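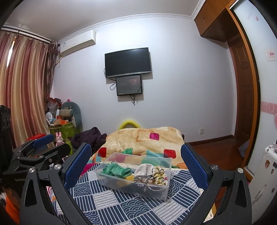

I went to the open day at Arnaveo because I own too many boxes. A friend had told me they were a firm that would teach you to own fewer, and by the time I learned that they teach you to own better ones it was too late, as I had already caught the bus.

Arnaveo occupies the upper two floors of a former shoe wholesaler's in Zultville, over a shop selling bath taps. The open day was on September 4, 2019, from ten until the biscuits ran out. Entry was free, but you had to give your name at a desk and say which room of your home troubled you most. The man in front of me said "the landing" with real feeling. I said the bedroom, got a sticker with a bed on it, and was put in the bed group.

Our guide was Ah-rin Yoo, who had a clear voice and walked backwards up a flight of stairs while using it. She told us the firm began by fitting out wardrobes and moved into teaching when customers kept ringing up to ask what should go in them. They now run courses of 8 evenings each, and have put 600 people through the one on bedrooms alone. I asked how many of the 600 had tidy bedrooms today. She said they sent out a form.

The first floor is set up as a row of rooms with no ceilings, like a theatre where every play is about storage. There is a hall with coat hooks at three heights, a kitchen where you may open any drawer, and a child's room where a grown man from the landing group had sat down on the floor and was sorting crayons. We were given time to wander. I opened the kitchen drawers and found them divided up so strictly that a teaspoon would have needed a permit. The airing cupboard was the best thing on this floor: slatted shelves, towels rolled and not folded, and a small label on each shelf giving the size of sheet. I have never known the size of any of my sheets. I pull at the corners until something gives.

Bedrooms are upstairs, and the bedroom session was what I had come for. The principle, which they call the one-box start, is easy enough to grasp. You don't do the wardrobe. You don't do the drawers. You take one clear box with no lid, stand it on the bed, and deal with the small soft things: scrunchies, bracelets, little bits of fabric that have lost whatever they belonged to. The bed matters, Ah-rin Yoo said, as you can't go to sleep until you have finished. I have slept beside a suitcase for most of a week, but I kept this to myself.

The box they had out was an ordinary rectangular plastic one, and its contents could have come from the top of my own chest of drawers. There was a crumpled bundle of green fabric with a bit of a shine to it, something yellowy orange underneath, and a rounded white fabric thing that our group discussed for longer than it deserved. A grey beaded bracelet with a little charm had been hung over the front rim. At the end was a ruffled scrunchie in cream and yellow with a darker floral pattern, which the woman beside me admired so openly that I began to worry for it.

I learned two things from the box. One is that bracelets go over the rim, where you can find them, and never at the bottom, where they take hold of a scrunchie and won't let go. The other is that clear plastic keeps you honest. In a wicker basket, a crumpled green bundle is a private matter. In a clear box it's on show to anyone who comes in for a jumper.

The bedspread got nearly as many questions as the box. It was a navy and white patchwork print, striped squares alternating with squares of overlapping wave arcs, and I thought it far too good to be put under a lesson. It is also, I'd say, a bad choice for small objects if your eyesight is like mine. I put my bus ticket down on a similar one at my sister's last November and I expect it is there yet.

Then we did a practice round, each of us with a box and a bag of oddments. Han-gyeol Heo took this part. He teaches the evening courses and has the patience you would hope for. Mine contained hair ties, a glove, a belt from a dressing gown and a length of ribbon. I rolled the belt, paired the glove with the ribbon for company, and hung the hair ties over the rim as taught, where they fell off. He picked them up and said rims suited some things more than others. I have thought about this since and believe it was a criticism of the hair ties.

There was a talk after the tea. The subject was Nenalitz, a range of drawer dividers they are bringing out, and Ban, a folding shelf that goes under a bed. The shelf opened nicely. On the way back it stuck – politely, at an angle – and was left like that until the end of the talk, by which time several people had rested cups on it. The firm says its stockroom holds 2,000 boxes, and I can report that they are stacked beautifully and that seeing so many empty ones made me feel calmer than I have in months.

A few practical notes for anyone going to the next one. The stairs are steep and the lift was being kept for deliveries. The biscuits are gone by half past eleven. Bring a pencil, as the course booklet has spaces to draw your own shelves and the pens at the desk are on short strings. The number 18 bus stops outside the tap shop, although the shelter is on the other side of the road and you have to choose between being dry and being seen by the driver.

I bought one box. Clear, rectangular, no lid. It's on the bed now with three odd socks in it and my door keys hung over the rim, and I'm writing this in the kitchen.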